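Retained marketing director

A retained marketing director is a senior marketer who directs a company's marketing for a fixed number of days each month without joining its staff.
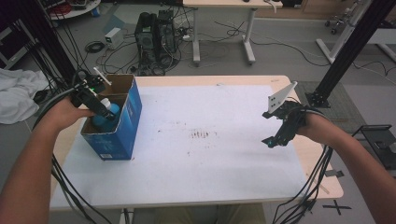
The arrangement is used mainly by firms too small to support a full-time post. It differs from project consulting in that the director holds a budget, approves spending and usually attends board meetings.

Terms

Most contracts set a monthly fee for between 2 and 8 days of work. Unused days may be carried into the next month or lost, depending on the wording. A notice period is normal on both sides. Work done outside the agreed days is billed separately, at a day rate stated in the contract.

Conflicts of interest

A director may serve several clients at once. Contracts therefore name the product categories in which the director may not work for a competitor, and for how long after the contract ends.

Example of use

Plolis, a packaged goods firm in Stendton with 10 employees, retained Ximena Troncoso to manage the introduction of its Nolard line. Her contract covered pricing, trade advertising and the choice of agency. The day rate was 900 dollars. Jerome Talavera, the firm's sales manager, took over the trade accounts when the contract ended in April.

See also

Interim management
Marketing plan
Retainer agreement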